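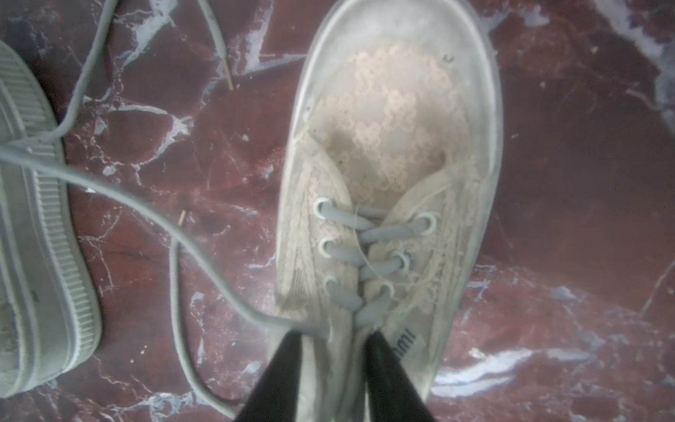
Susley wrote in to ask whether you can put fabric trainers through the washing machine with the towels, and whether it's true that a hot wash gets rid of the smell for good. I get some version of this every few months, usually after a wet spell, so I've finally sat down and typed out everything I do with shoes in our house. The short answer to the first bit is yes, sometimes, but please not hot.

Heat is what does the damage. Most trainers are held together with glue, and a hot wash softens it. I lost a perfectly good pair of plimsolls that way in my twenties (the sole came off one foot on the way to the bus) and I've never gone over 30 degrees since. As for the smell, it lives mostly in the insoles, so take those out and deal with them separately.

Before anything goes near water

Let mud dry. I know it's tempting to go at it with a wet cloth while it's fresh, but you just push it into the weave. Leave the shoes on newspaper by the back door overnight, then knock them together outside and use a stiff dry brush. An old nail brush is my favourite. Most of it will come away.

Take the laces out. Mine go in a jam jar with warm water and a squirt of washing-up liquid, lid on, good shake, leave for an hour, shake again. If they're white and past saving just buy new ones. New laces make a tired pair of shoes look years younger and they cost less than a coffee!

Plain canvas

This is the easy one. Put them in a pillowcase with a knot in the top, add a couple of old towels to stop the banging, and run a cool wash with a slow spin. Half the usual amount of liquid, no softener. Powder tends to leave white tide marks on dark canvas and then you have to rinse the whole lot again.

Lace, mesh and anything delicate

I don't machine these at all. Open fabrics snag on everything, and once a thread has pulled it keeps on pulling. Use a bowl of cool water, a drop of gentle hand-wash liquid and a soft toothbrush, and dab with it – don't scrub. Work on a small patch, blot with a clean white cloth, move on. If the edges have started to fray, snip the loose threads with nail scissors before you wet them. Never tug. A tiny dot of clear fabric glue on the end of a cocktail stick will hold a raw edge for a good while, though do test it on the tongue first as some of them dry shiny.

Small dark specks on pale fabric are worth trying with a white pencil rubber while the shoe is dry. It's surprising how often that's all they need.

Rubber edges

Bicarb and a little water mixed to a paste, rubbed round with an old toothbrush, wiped off with a damp cloth. For black scuffs I use one of those white melamine sponges, damp and not too much pressure. Keep it off the fabric or you'll rough up the surface. Yellowing is a different matter. I've tried toothpaste, lemon juice and leaving them on the windowsill, and all I got was minty yellow shoes.

Smells

A tablespoon of bicarb in each shoe, left overnight, tipped out in the morning and hoovered. Insoles get a wash by hand in soapy water and dry flat. If they've gone crumbly underneath, bin them and cut a new pair from a sheet of the cheap foam stuff, drawing round the old ones. And try not to wear the same pair two days running – I'm bad at this myself.

Drying

Stuff them with kitchen roll or plain paper (newsprint comes off on pale linings, ask me how I know) and change it after a couple of hours. Stand them somewhere airy, out of strong sun. Not on the radiator, not in the tumble dryer, not in front of the fire. In May mine are done in a day on the back step, but in January you should allow 4 days for anything with a thick sole. The airing cupboard is fine if yours isn't too fierce.

Floors

One more thing while I'm on the subject. If you have stone or marble in the hall, grit in the treads will scratch it and vinegar will dull it, so shake the mat out often and stick to warm water with a pH-neutral cleaner. I had vinegar in my head as the answer to everything for years and my sister's hearth has a dull ring on it to this day. She still mentions it.

Next time I'll do suede, which needs a page to itself. If you've got a good way with salt marks do send it in, because mine only half works.

Posted January 8, 2026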